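Trevmont Motors in Akusstead will sell drivers a "lifetime" oil change plan starting Tuesday, and the price looks good until you reach page 3 of the terms.

The plan costs $282 up front. The dealer says buyers will save up to 40 percent over paying per visit. 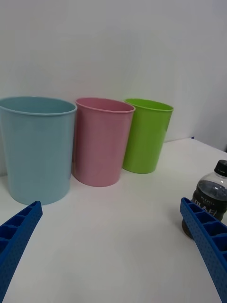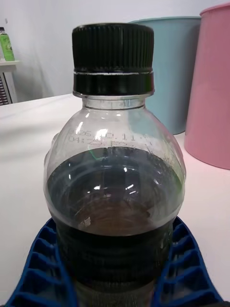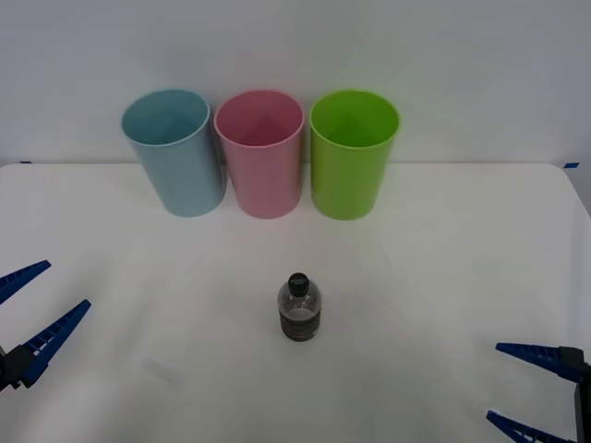

Compared with what, it didn't say. The plan covers 2 visits a year, filters are extra, and "lifetime" ends when the car is sold. Miss one visit and the deal is void. Rival shop Ametepe Auto has no such plan and told us it doesn't want one. Trevmont did not answer our questions about refunds.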